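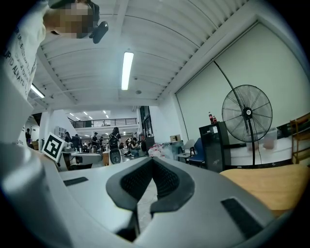
Why Does Rain Sound So Loud on a Metal Roof?

Tap a cookie sheet with your finger. Ping! Now tap a pillow. Hardly a peep! Metal sheets are thin and stiff, so when a raindrop hits one, the sheet shakes very fast – and that shaking pushes on the air. Your ears pick it up as sound!

Many metal roofs are corrugated, a big word for wavy. The waves make a thin sheet much stronger. Try it! Fold a piece of paper like a fan, lay it across two cups and set 8 pennies on top.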